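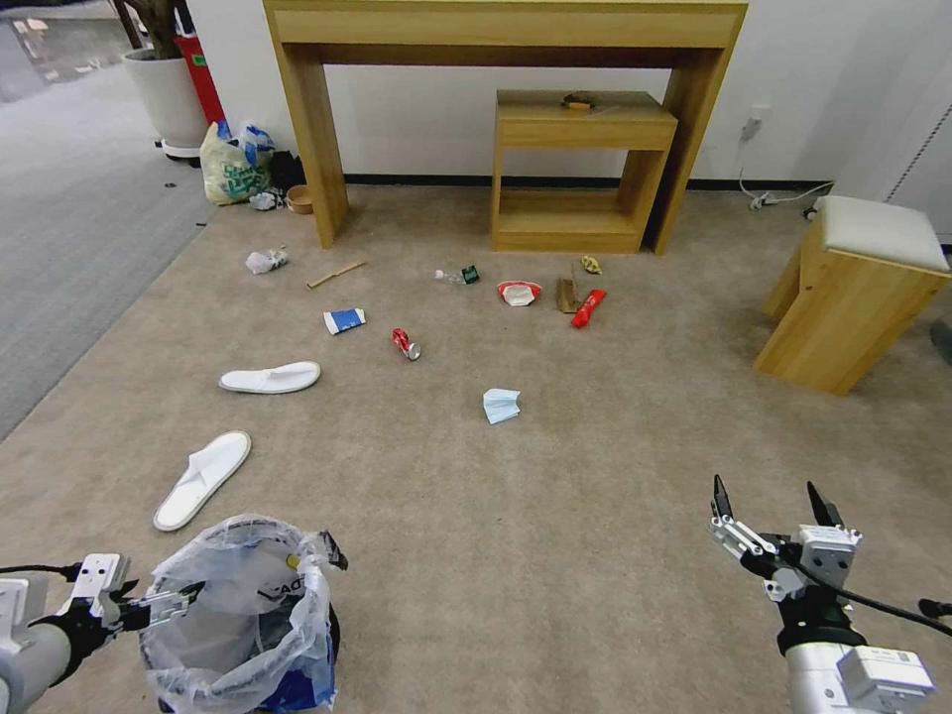
Ferienwohnung als Drehort anbieten: So gehen Sie vor

Produktionsfirmen suchen laufend Wohnungen, Häuser und Pensionen für Serien, Shows und Werbespots. Wer eine Unterkunft vermietet, kann damit Leerzeiten in der Nebensaison füllen. Die folgenden Schritte gelten für kleinere Drehs mit einer Crew von bis zu 14 Personen.

1. Erlaubnis klären
Gehört Ihnen die Wohnung nicht selbst, brauchen Sie die schriftliche Zustimmung des Eigentümers. In Mehrfamilienhäusern fragen Sie zusätzlich die Hausverwaltung, denn Treppenhaus, Aufzug und Hof werden fast immer mitbenutzt.

2. Fotos und Grundriss vorbereiten
Fotografieren Sie jeden Raum bei Tageslicht aus zwei gegenüberliegenden Ecken. Zum Grundriss gehören Deckenhöhe, Lage der Steckdosen und Absicherung der Stromkreise.

3. Objekt eintragen
Location-Portale wie Darnura oder Tanum nehmen private Objekte auf. Legen Sie den Eintrag spätestens im Mai an, wenn Sie im Herbst vermieten wollen. Die genaue Adresse bleibt bis zur ersten ernsthaften Anfrage verborgen.

4. Besichtigung
Meist kommt zuerst ein Scout, später Regie und Kamera. Notieren Sie, welche Möbel verrückt, welche Wände gestrichen und welche Räume gar nicht betreten werden sollen.

5. Preis und Kaution
Rechnen Sie Auf- und Abbautage mit ein, üblicherweise zum halben Satz. Ein Beispiel: Drehtag 3.000 Euro, Endreinigung 300 Euro, Kaution noch einmal 3.000 Euro. Überstunden nach 22 Uhr werden gesondert vereinbart.

6. Vertrag
In den Vertrag gehören Drehzeiten, Parkflächen, Haftpflichtnachweis der Produktion und die Frage, ob der Ort im Abspann genannt wird. Lassen Sie sich die Versicherungsbestätigung vor dem ersten Aufbautag schicken.

7. Übergabe und Abnahme
Gehen Sie vorher und nachher mit der Aufnahmeleitung durch alle Räume und halten Sie Schäden in einem Protokoll fest, das beide Seiten unterschreiben. Die Kaution geben Sie erst nach der Endreinigung frei.

Einnahmen aus der Vermietung müssen Sie in der Steuererklärung angeben.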